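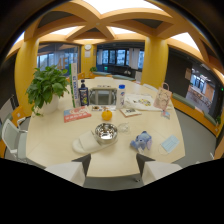
Convocatoria de participantes – Estudio Karkton sobre manipulación de objetos cotidianos

En Draltden llevamos un tiempo con una pregunta que nos tiene enganchados: ¿cuánto mejora un robot cuando aprende de mesas de verdad, con sus cosas encima, en lugar de aprender de bancos de pruebas donde cada objeto está a la misma distancia del siguiente? Los primeros resultados de Karkton nos han dado muchas ganas de seguir, y para la próxima fase buscamos gente que quiera recoger demostraciones con nosotros.

Las políticas entrenadas solo con mesas ordenadas fallaban sobre todo al acercarse: la pinza elegía bien el objeto y después tropezaba con el de al lado. Al añadir demostraciones en mesas llenas, con botellas altas junto a cosas planas, fruta, bolsas arrugadas, peluches o recipientes transparentes, las trayectorias de aproximación cambiaron mucho – rodean, suben antes, entran desde otro lado. Lo que más nos sorprendió fue que parte de esa mejora se mantuvo en salas que el modelo no había visto nunca. Queremos saber de dónde viene, si de la variedad de objetos, de la variedad de salas o de la variedad de personas. Para separar esto último necesitamos muchas manos distintas, también las vuestras.

Qué se hace en una sesión

Cada sesión dura 90 minutos, con descanso cuando lo pidas. Trabajarás con una pinza de mano que lleva una cámara de gran angular. Te damos una tarea corta (coger la naranja y dejarla en el cuenco, apartar la bolsa sin tirar las botellas, devolver la zapatilla a su sitio) y la resuelves como te salga. Nos interesa tu manera de hacerlo, con dudas y rectificaciones incluidas. Entre tarea y tarea se cambia la disposición de la mesa, y ahí aceptamos propuestas, ¡cuanto más rebuscadas mejor!

Pedimos 4 sesiones por persona, repartidas en dos semanas de octubre. Hay turnos de mañana y de tarde.

Quién puede participar

Mayores de edad, sin experiencia previa en robótica. Nos vendrían especialmente bien personas zurdas, que en la fase anterior fueron muy pocas. La pinza se maneja con una sola mano y se puede usar de pie o sentado. Si tienes movilidad reducida en manos o brazos y te apetece venir, cuéntanoslo en el formulario y adaptamos la sesión.

Qué ofrecemos

Compensación económica por sesión completada, transporte pagado dentro de la ciudad y, al acabar, una visita al laboratorio Prelitz para ver al brazo intentar las mismas tareas que has grabado tú. Quien quiera recibirá también el informe de resultados, en versión larga o resumida.

Datos e imágenes

La cámara apunta a la mesa y a la zona de trabajo, pero capta buena parte de la sala. Las caras y las voces se eliminan antes de que las grabaciones entren en el conjunto de datos. Puedes retirar tus sesiones hasta el cierre de la fase.

Cómo apuntarse

Rellena el formulario de la página de Karkton o pregunta en la recepción del edificio Esquivel. Contestamos a todo el mundo, también si el grupo ya está completo. Inscripciones abiertas hasta finales de septiembre.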